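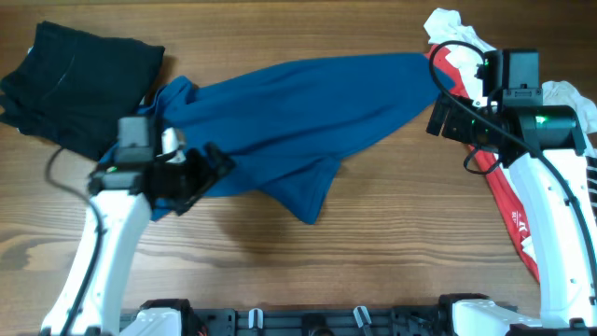 About us

Groken is a laundry and clothing reuse shop in Drarkport. Small place, two long tables, lots of shelves. We wash, sort and fold clothes for families and clubs, and what people don't want back we pass on.

Fiona Galbraith started it in her garage with one washer and a borrowed Schouten dryer. The dryer gave up in August, the idea didn't. Fraser Ritchie came on the next year and took over pickups, then the books, then pretty much everthing with a phone attached.

What we do

Wash and fold – by the bag, back the next day if it's in before 10 am.
Team kit – shirts, shorts, socks, sorted by size if you ask.
Reuse – clean clothes go to our 150 regular households first, the rest to the Meretti Street rail, pay what you like.

Last year 2,000 bags came through the door and 1,000 pieces went out again on the rail. Buttons we sew on for free. Zippers no, sorry, we tried.

How we sort

By color first, then by fabric. Everything gets tipped out on the table and pulled apart by hand, sleeves turned the right way, pockets checked. Fleece goes in its own pile. Reds stay away from whites until we've done a test wash, we learned that one early. Anything worn thin gets cut up for rags, a local print shop takes them.
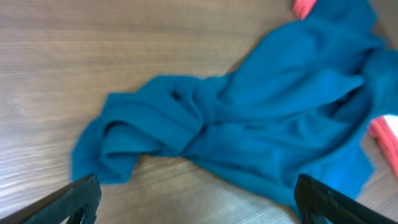 Blue and pink on the sorting table.

Come by

We're open 8 am to 5 pm, side door, ring twice. Bags welcome, boxes are harder to carry up the steps. Please no pillows or rugs, we dont have a machine big enough. If you need a pickup ask for Fraser and leave a number he can call back on.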